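How Do You Buy a Robot Arm? Planning a Budget for a Machine

A robot arm is not bought the way a bicycle is bought. A bicycle comes with its wheels, seat and brakes. A robot arm often comes as an arm and nothing else. Before it can pick anything up, a buyer has to add other equipment, and every item on that list costs money.

This page explains how a buyer makes the list and how the money is divided. The words in capital letters are explained at the end.

Step 1: Write down the job

The first line of a plan is one sentence that says what the machine must do. "Help in the shop" is too vague. "Move a sandwich from a basket to a tray" is a sentence an engineer can work with. It names the object, the starting place and the finishing place.

Chathurika Dissanayake plans equipment for a small company called Pendar. She starts with a table of objects. For each one she writes the weight, the width and how easily it can be damaged. A full bottle is heavy and smooth. A chocolate bar is light and flat. A sandwich is soft, and a gripper that squeezes too hard will crush it.

The heaviest object sets the PAYLOAD the arm needs. The softest object decides which gripper to buy. These are often two different objects, so both must be on the list.

Step 2: Measure the table

Next comes REACH. An arm that is too short cannot get to the far corner. An arm that is longer than necessary costs more, takes up more room and may bump into its neighbors. Planners measure from the place where the arm is bolted down to the farthest place it has to touch.

Height counts too. A stepped stand puts the back row higher than the front row, and the arm must be able to come down on both. With two arms, the planner also marks the area where they could collide.

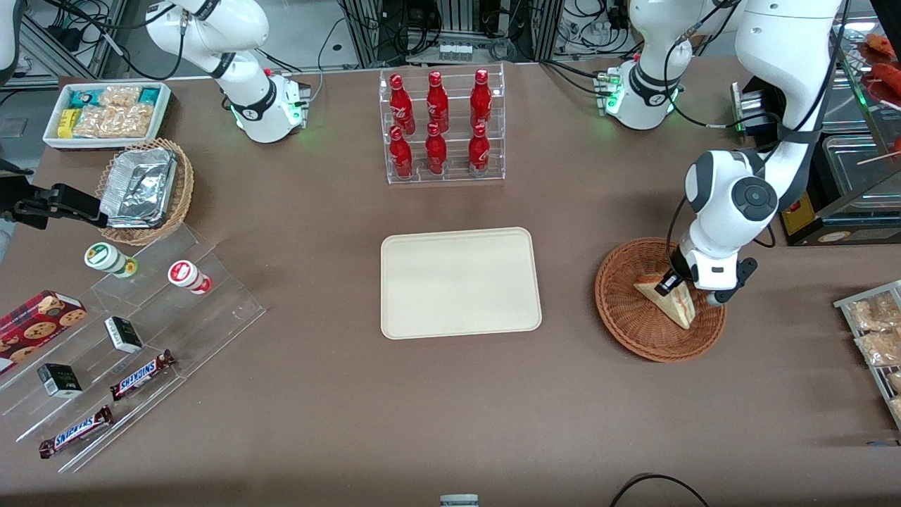
A gripper holding a sandwich wedge in a wicker basket. The trays, baskets and stands on the table need a line in the budget too.

Step 3: List everything else

Larasati Nugroho checks the equipment lists at Sollthorpe, a training workshop. She says the parts people forget are usually the dull ones. Her checklist has these headings:

Arm or arms
Gripper, with spare fingers
Controller (the computer that tells the motors what to do)
Cameras or other sensors
Mounts, bolts and a strong frame
Cables, and clips to keep them out of the way
Emergency stop button
Trays, racks and baskets
Objects for practice
Training for the people who will use it

Practice objects are easy to leave out. Food goes stale and packages get dented, so they have to be replaced. A workshop that tests with food needs a small amount of money for this every month.

Step 4: Add up the costs

Costs come in two kinds. A ONE-TIME COST is paid once, when the equipment is bought. A RUNNING COST is paid again and again for as long as the machine is used.

Take a simple gripper order. The gripper costs 2888 dollars. A mounting plate and cables cost 800 dollars. A set of spare fingers costs 143 dollars. Added together:

2888 + 800 + 143 = 3831 dollars

If the workshop uses one new set of fingers each year after that, the running cost is 143 dollars a year. Over four more years that makes 572 dollars, and the total for the gripper becomes 4403 dollars. A planner writes down both totals. The second one shows what the gripper costs to own.

Most plans also keep back some extra money, called a CONTINGENCY. It pays for things that were not on the list, such as a longer cable or a second power supply.

Step 5: Compare offers

A buyer asks more than one seller for a QUOTE. Suppose Ranasinghe and Enum both offer an arm. The Ranasinghe arm has the lower price, but the controller is sold separately. The Enum price includes the controller and two days of training. The two prices cannot be compared until the same things are included in both.

Delivery time is also on the quote. If one seller needs 22 weeks and the project starts sooner, that offer is crossed out, whatever the price.

Try it yourself

Choose a job at home, such as moving pencils from a box to a cup. Write the job in one sentence. Measure the distance with a ruler. Then list every item a robot arm would need to do it, and mark each one O for one-time cost or R for running cost.

Words to know

Payload: the greatest weight an arm can safely carry. The gripper's own weight counts as part of it.
Reach: the farthest distance an arm can stretch.
One-time cost: money paid once.
Running cost: money paid again and again.
Contingency: money kept back for surprises.
Quote: a seller's written price, with a list of what is included.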